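How I set up a drinks tray for a crowd (and stop the straws going everywhere)

I do the cold drinks for our street's get-together every February, and every year somebody asks how I keep the drinks table from turning into a swamp. So I've finally written it down. It's not complicated, but there is an order to it, and if you do it back to front you'll be wiping up elderflower cordial at ten at night like I was the first time.

What you need

A round metal tray with a low rim. Mine is 30 cm across and it's the best thing I own. Don't get one with tall sides, you'll knock every glass on the way out.
A pale table you don't mind wiping down, or a wipe-clean cloth.
Straws. Pink, if you're me!
A tall jar or jug for the straws that aren't on show.
Two tea towels, one damp and one dry.
A 925 ml bottle for the squash, or whatever you've got with a lid that shuts properly.

Step 1: Clear the table and wipe it twice

Once with the damp towel, once with the dry one. Pale tables show every smudge and I have given up trying to get mine perfect, but you do want the sticky patches gone before the tray goes down. Let it air for 5 minutes and go and put the kettle on.

Then put the tray where people will reach for it. I'm right-handed and so is most of the street, so it goes over to the right with a good bit of bare table on the left for filling glasses. Ishbel Galbraith from two doors up has hers dead in the middle, and I will say her table looks smarter in the photos, but there's nowhere to put the jug down.

Step 2: Check your straws one at a time

Dull, but do it. Hold each straw upright and look up and down the length of it. You're after splits, flat bits and that annoying crease you get near the middle when the packet has been sat on. The see-through coloured sort are easiest because a crack shows up as a pale line.

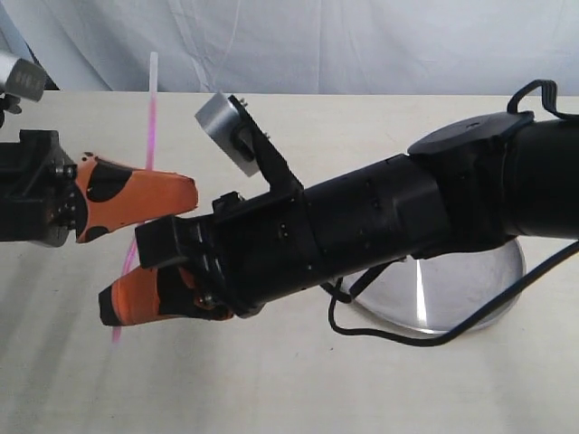 Any with a crease go in a separate pile, and I cut those down for the little ones' beakers. A creased straw cut just below the crease makes a perfectly good short one. Sharp scissors, mind – blunt ones squash the end and you're back where you started.

I allow 20 straws for a party our size and that always leaves spares. If you've got lots of children coming, get more, because they drop them, swap them, blow bubbles and then want a fresh one. My friend Nyokabi Mfaume just puts the whole packet out and lets them get on with it, which is brave.

If yours are the washable kind, now's the time to rinse them. Warm soapy water, a thin brush down the middle, then stand them in the jar to drain. Give them a proper shake too, as water hangs about inside a straw for ages.

Step 3: Lay one down before you lay them all

This is the bit people skip. Take a single straw and try it on the tray at a few different angles before you commit to anything. Straight across looks a bit canteen to me. I like a diagonal, back left to front right, as it's easy to pick up from either side of the table. 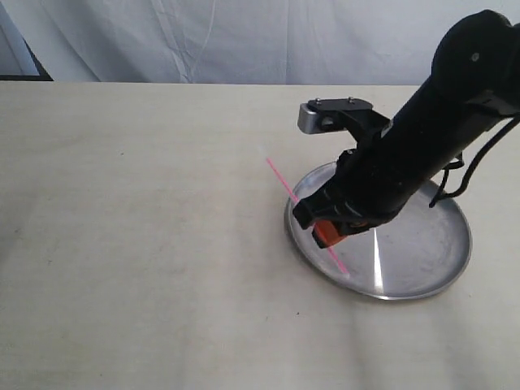
Have a think about the ends as well. If a straw is longer than the space you're giving it, one end will tip up over the rim and the first sleeve that goes past will flick it on to the floor. You can let them overhang on purpose and make a fan of it, and I've done that for a birthday and it looked lovely for all of four minutes. For anything where people are milling about, keep them well inside.

Same goes for the drinking end. Decide which end is which and have them all facing the same way, then hands only ever touch one half.

Step 4: Build it up

Once you're happy with the first straw, add the others next to it, not on top. Leave a finger's width between them. Glasses go along the back of the tray, upside down until you need them. Give the metal a quick polish with the dry towel before they go on, because fingerprints on a shiny tray are a pain to get at afterwards.

I hang a white sheet behind the table too. It hides the boxes and makes all the colours look brighter, and you don't have to iron it. I never have.

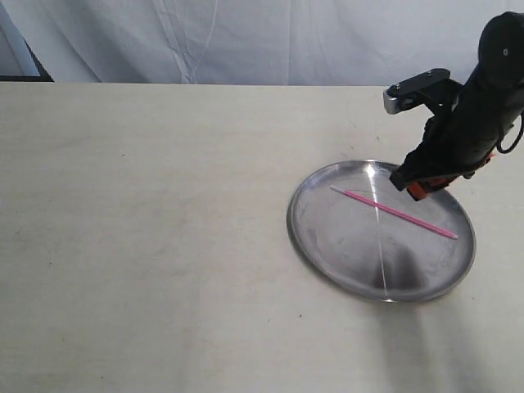
One pink stick set diagonally on the round steel tray.

Step 5: Fill up last

Squash and ice go out when the first guests are at the gate and not a moment before. Pour over the bare table, never over the tray, then lift the full glass across. Drips on the table get wiped in one go. Drips in the tray creep under everything.

Afterwards

Wash the tray by hand and dry it straight away or you'll get water marks. A drop of vinegar on a cloth shifts them if you forget. I store mine flat on top of the cupboard with a tea towel over it.

If you try the fan and get it to stay put, let me know how!

Menaka Bepari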